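Ticket 258 — Harklow customer care
Product: Cindano patterned throw, large
Opened by: Beverley Sowerby
Opened: March 24, 2024
Status: Open, waiting on replacement stock

Customer message
I bought the large Cindano throw from you last August and use it spread out flat on the floor of the back room. It has been through the wash 5 times. After the last wash it won't lie flat. One side pulls in and there is a ripple that comes back within an hour of smoothing it out. I would also like to know if the dark part is supposed to leave color on a damp cloth. I wiped up a spill and the cloth came away brown.
I have not used bleach. I have not ironed it. I dry it over the rail in the bathroom because it is too big for the rack.

Reply 1, Harklow
Thank you for writing. Please check the following and tell us what you find.
Lay the throw on a hard floor with nothing under it. Measure both long sides and tell us the difference.
Look at the stitching along the hem on the side that pulls in. A tight or broken thread will show as a pucker every inch or so.
Tell us the wash temperature and the spin speed.
Press a damp white cloth on the dark area for one minute, then do the same on the pale area.

Customer reply
The long sides differ by 19 mm. The short sides match.
Hem looks even to me. No broken threads that I could find.
I wash it on cool. Spin is 500 on the delicate setting, but the last time it was on the normal cycle by mistake and I don't know what that spins at.
Damp cloth on the dark area: faint brown. On the pale area: nothing.
I also tried it the other way up overnight with books on the corners. Flat in the morning, rippled again by lunch.

Reply 2, Harklow
A difference that size on one side only usually comes from drying over a rail. The wet weight hangs on one side and the fabric sets that way. Please try this once before we go further:
Wet the throw fully in cool water and spin on the delicate setting.
Lay it on towels, pattern side up, and ease the short side out by hand until the two long sides match. Leave it until completely dry — two days if the room is cool.
Do not hang it at any point.
For the color, do one cool rinse with no detergent and repeat the cloth test.

Customer reply
Did all of that. The difference is down to 5 mm and the ripple is much smaller, though it still catches my foot near the door. Cloth test on the dark area is still faint brown after the rinse. I moved the Gosling cushions off it for now in case it marks them.

Reply 3, Harklow
The shape should settle with use. The color transfer should have stopped by now, so we are treating that as a fault and will replace the throw. The next delivery from the Forkness warehouse has not been confirmed. Please keep the old one until the new one reaches you, and keep damp things off the dark area in the meantime.

Customer reply
Fine by me. Same pattern please, the dark with the light spots going into the cream. Photo attached.
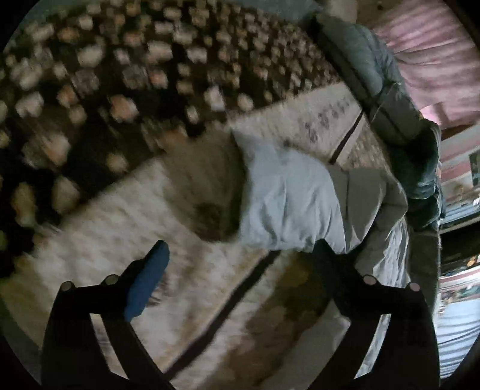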